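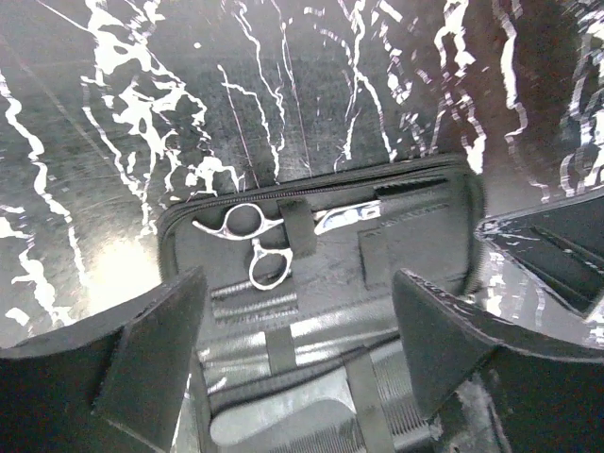

*Fig. 1. Open zippered case on a marble-patterned surface.*

# Unit 4: Participative and Delegative Leadership

Prepared by Mieke De Graaf. Revised 2025-05-16. Read before the tutorial; bring the completed table from the end of section 4.4.

## 4.1 Terms

**Participative leadership.** The leader retains formal authority over a decision but seeks input from those affected before making it. Input may be individual or collective, and may be advisory or binding. The term covers a range of practices, and authors differ on where its limits lie.

**Delegative leadership** (also *laissez-faire*). The leader transfers the decision itself to a subordinate or group, usually within stated limits of budget, time or scope. Some writers reserve *laissez-faire* for cases where no limits are stated and no follow-up occurs. That narrower usage is adopted in this unit.

**Decision right.** The recognized authority to settle a question. A person may hold a decision right without holding a senior title, and the reverse is common in matrix organizations.

**Consultation.** Any process in which views are collected by the holder of the decision right. Consultation does not transfer the right. Much workplace conflict over "being ignored" arises where staff understood a consultation to be a vote.

## 4.2 Degrees of participation

Four degrees are used in this course:

1. Informed. Staff are told of the decision and the reasons for it.
2. Consulted. Staff give views before the decision; the leader decides.
3. Joint. Leader and staff must agree. Either can block.
4. Delegated. Staff decide within limits set beforehand.

The degrees describe a single decision. A manager may be at degree 1 on payroll dates and degree 4 on shift swaps in the same week, and it is incorrect to label the person on the evidence of one case. Assignments that do so lose marks.

## 4.3 Conditions

Participation tends to improve decision quality when relevant information is dispersed among staff. Where the leader already holds the information, the gain is mainly in acceptance. Acceptance matters most when implementation cannot be closely supervised.

Costs are chiefly time and coordination. Joint decisions (degree 3) carry the highest cost per decision, as a single dissenting member can extend the process indefinitely unless a fallback rule has been set. Common fallback rules are majority vote, referral upward, and reversion to the status quo. The last of these favours whoever benefits from the present arrangement, and should be noted as such in any analysis.

Delegation requires that the recipient have both competence and access to resources. Delegation of a task without the matching decision right is assignment, and is treated in Unit 2.

## 4.4 Case: Curkik

Curkik is a parts distributor with 453 employees and two warehouse centres, Tusov and Nitov. In August the general manager, Sem Meijer, proposed replacing fixed picking zones with rotating ones. The Tusov site was asked for written comments over a period of two weeks. At Nitov the question was passed to shift leads, who were told only that labour hours could not rise.

Tusov returned 137 comments, most of them opposed to rotation on the grounds of lost familiarity with stock. Meijer proceeded with rotation and circulated a one-page summary. Nitov adopted a partial scheme: rotation within each aisle group, with heavy goods excluded.

A later review by the consultancy De Bruijn criticized the Tusov process for failing to state in advance how comments would be used. It made no finding on which scheme was better, and the case does not support one. The sites differ in stock mix and staff tenure.

Complete the table.

| Item | Tusov | Nitov |
|---|---|---|
| Holder of decision right | | |
| Degree of participation | | |
| Limits stated | | |
| Fallback rule, if any | | |

Where the case is silent, write "not stated". Do not infer a fallback rule from the outcome.

## 4.5 Points for the tutorial

- Whether the Tusov process would move to a different degree if Meijer had withdrawn the proposal after reading the comments.
- The effect of the labour-hours limit on the range of schemes open to the Nitov shift leads.
- Whether pickers at Nitov, as distinct from shift leads, participated at all.

Unit 5 covers transactional leadership and contingent reward. Review the definition of decision right before starting it.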